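Join our mending circle at Remmont

We're looking for people who love old clothes, or who simply have a pile of them waiting by the sewing machine, to join our evening mending circle this November. You needn't be handy with a needle – half of us learned as we went along, and the tea is always on!

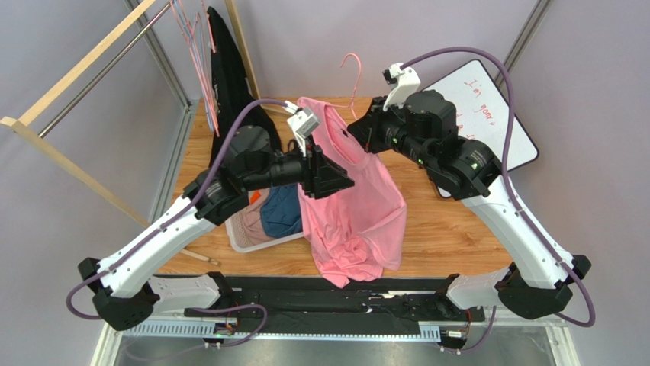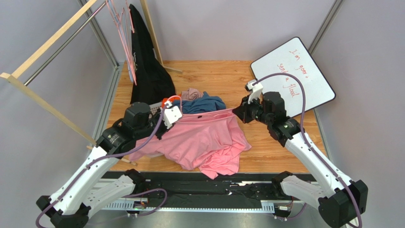
We meet every Wednesday at 7 p.m. in the Gilani Room, 203 Prerness Street, and we'd love it if you could come for the whole month. Bring one thing you'd like to wear again. Thread and needles are provided. To save a seat, call Ingrid Pettigrew at extension 156.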